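3. Scene Validity Rules for Two-Arm Bin Tasks

3.1 Scope

The rules in this section apply to simulated tabletop tasks in which two arms share one work surface and one container. They were written for the Javik task set and later adopted, with small changes, for the bin tasks in Entili. They cover the state of the scene at reset, the naming of camera views, and the conditions under which an episode may be counted in a reported success rate. They do not cover controller tuning or the choice of policy.

We use "shall" for a requirement that is checked by script and "should" for one that is left to the reviewer. A submission that fails a "shall" rule is returned without review. Earlier drafts mixed the two, and in October the Clerton and Vikard sites were found to be scoring the same episodes differently. Most of the disagreement came from three rules on reset state, which have since been rewritten.

3.2 Reset state

R1. Every object with a collision body shall be listed in the scene manifest, including objects that take no part in the task. An unlisted object is treated as an error even if no arm ever touches it.

R2. At reset, no gripper shall be in contact with the container or with any object. Clearance is measured between collision meshes, and the smallest value found shall be stored with the episode.

R3. Objects shall be allowed to settle before the first control step. Settling ends when all listed bodies stay below the velocity threshold for 14 consecutive simulation steps. If this has not happened within 900 steps, the reset is discarded and a new seed is drawn. The discarded seed shall be logged.

R4. The container should be placed where both arms can reach its rim without passing through a joint limit. Reachability is tested on the rim corners only. A denser test was tried and dropped, as it changed the result for very few placements and made reset noticeably slower.

Figure 1. Bin task with two arms over a shared table: (a) view from above; (b) and (c) views toward the container.
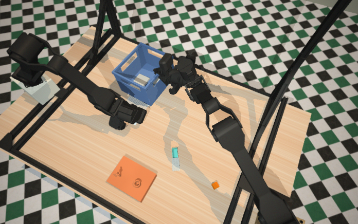
R1 is the rule most often broken in practice. Authors tend to list the objects named in the task instruction and leave out those carried over from a parent scene. The omission has no effect on physics, but it breaks the distractor statistics reported in Section 5, where each object is assigned one of three roles: target, obstacle or bystander. The role is fixed for the whole episode. An object that is a bystander in one task may be a target in another, so roles are stored with the task and never with the asset.

R2 caused some debate. One position was that a gripper resting on the rim is a legitimate start for a pushing task. We agree that such tasks are useful, but contact at reset makes the first force reading depend on solver settings that differ between installations. Tasks that need initial contact should begin from a clear pose and reach contact under control. The time taken by this approach is then part of the episode.

3.3 Camera views

R5. Each view shall have a fixed name, and the name shall be tied to a stored pose. A view whose pose is changed shall be given a new name.

R6. At least one view shall show the full work surface. Close views may be added freely but shall not replace it.

R7. Where the container walls have openings, visibility of objects inside the container shall be computed per view from the rendered mask. It shall not be inferred from the container's bounding box.
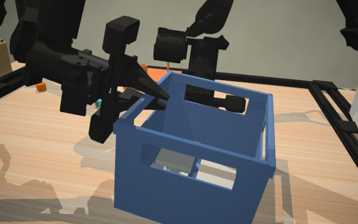
The visibility value is the number of visible pixels divided by the number the object would cover if rendered alone from the same pose. Values are stored for every object at reset and at the final step. For close views the reference count is taken before clipping at the image border, so that an object half outside the view cannot score as fully visible. Objects covering fewer than 5 pixels in the reference render are marked as not measurable, and the reviewer should not draw conclusions from them.

3.4 Scoring

R8. Success shall be computed from simulator state. Images may be used to audit a score but shall not be used to produce it.

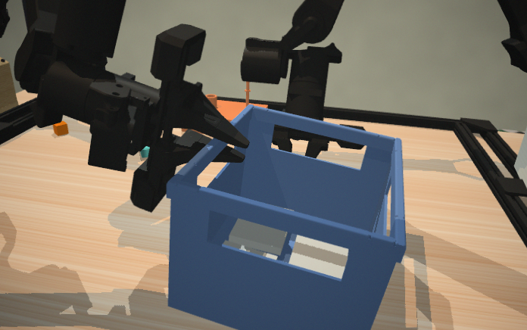

Containment is the condition that gave the most trouble when scoring was moved to state only. The first version compared an object's center with the outer bounds of the container and ignored the walls. This is adequate for a closed bin but poor for an open-frame one, where an object can lie partly through an opening and still pass. In Figure 1(c), both the gray block and the nearly white one rest on the floor of the crate, and either version of the test would be expected to accept such a placement. The revised test requires all corners of the object's oriented box to lie within the inner walls, and requires contact with the container floor or with another contained object.

R9. A success rate shall be reported with the number of episodes and the number of discarded resets. For comparisons between sites, each site shall run 2,000 episodes from the shared seed list.

R10. Episodes that end in a solver fault shall be counted as failures. They should also be reported separately, as a high fault count often points to a poor collision mesh on the container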